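21. Oktober 2024
Von Mei Begay

Sprechernotizen: Belastungssteuerung bei dichtem Spielplan
Trainerfortbildung Basketball, Tornness

Folie 1 – Einstieg
Begrüßung kurz halten. Thema ist die Rotation in Wochen mit drei Spielen, speziell bei Auswärtsreisen mit Rückspiel innerhalb von 48 Stunden. Keine Taktik, keine Wurfquoten. Fragen nach jedem Block zulassen, Diskussion am Ende.

Folie 2 – Datengrundlage
Grundlage sind die Spielprotokolle von Brureo aus der vergangenen Saison, dazu die Trainingsdaten bis April. Insgesamt 163 Spielereinsätze, davon 67 am zweiten Tag eines Doppelspieltags. Einsätze unter vier Minuten wurden nicht gewertet. Hinweis: Zwei Spieler wechselten während der Saison zu Pikora, ihre Daten enden mit dem Wechsel.
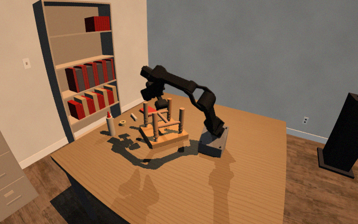 Simulation: Roboterarm über einem umgedrehten Holzhocker.

Folie 3 – Begriffe
Externe Last: Sprünge, Beschleunigungen, Richtungswechsel. Interne Last: Herzfrequenz und subjektive Einschätzung auf der Skala von eins bis zehn. Beide Werte getrennt führen, nicht verrechnen. Die Einschätzung wird 30 Minuten nach Spielende abgefragt, einzeln und ohne Mitspieler im Raum. Sherif Tahiri hat die Abfrage bei Brureo betreut und übernimmt Rückfragen zur Erhebung.

Folie 4 – Rotation am zweiten Tag
Kernaussage: Die Gesamtspielzeit allein sagt wenig. Entscheidend ist die Länge der einzelnen Einsatzphase. Aufbauspieler mit Phasen von mehr als sieben Minuten meldeten am Folgetag die höchsten Werte, auch bei geringer Gesamtspielzeit. Bei den Centern ist der Zusammenhang schwächer – die Stichprobe ist allerdings klein. Tabelle zeigen, Zeile für Zeile, langsam.

Beispiel Auswärtsspiel in Rowbotham: Rückstand von 14 Punkten zur Halbzeit, danach Umstellung auf kürzere Wechselintervalle. Ergebnis des Spiels nicht als Beleg verwenden. Gezeigt wird nur der Verlauf der Einsatzphasen.
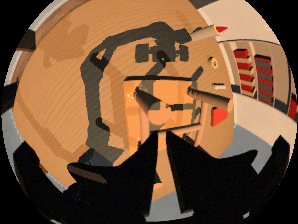
Folie 5 – Foulbelastung
Frühe Fouls verschieben den Wechselplan. Zwei Fouls im ersten Viertel führten bei Brureo fast immer zu einer Auswechslung, der Ersatzspieler blieb dann länger als geplant auf dem Feld. Vorschlag: für jede Position einen dritten Spieler im Plan führen, mit fester Obergrenze je Phase. Der Co-Trainer führt die Liste, der Cheftrainer entscheidet.

Folie 6 – Training zwischen den Spielen
Wurftraining ohne Gegner, höchstens 23 Minuten. Kein Fünf-gegen-Fünf. Spieler mit geringer Einsatzzeit absolvieren eine separate Einheit, sonst sinkt ihre Wochenlast zu stark ab. Auf Reisen ist die Hallenzeit der begrenzende Faktor – beim Gastgeber spätestens in der Vorwoche anfragen.

Folie 7 – Grenzen
Eine Mannschaft, eine Saison. Keine Kontrollgruppe. Verletzungen wurden erfasst, für eine Auswertung sind es zu wenige Fälle. Schlafdaten fehlen vollständig.

Diskussion
Falls keine Fragen kommen: Wer führt in der eigenen Mannschaft ein Wechselprotokoll? Wie wird bei Verlängerung verfahren? Tabellenvorlage liegt am Ausgang.

Kontakt: Mei Begay | © 2024 | Nach oben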